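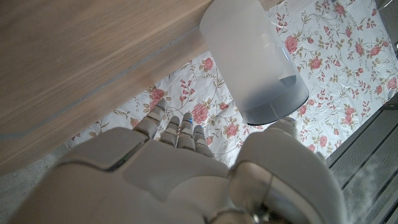

Fig. 2. Wrist view, cup task, open hand near the cup.

OK, so on to gathering demos! For the Hebden set we recorded 387 of them, and I threw out 30 (mostly mine, I get sloppy after lunch). Please look at how you start each one. If you always come in from the same side, the policy learns that side and very little else, so move the cup, turn it, change how much liquid is in it. Agnese Ots will show you the labeling tool in lab. Write down failed grasps too, we do use them! Bring your log sheets from November.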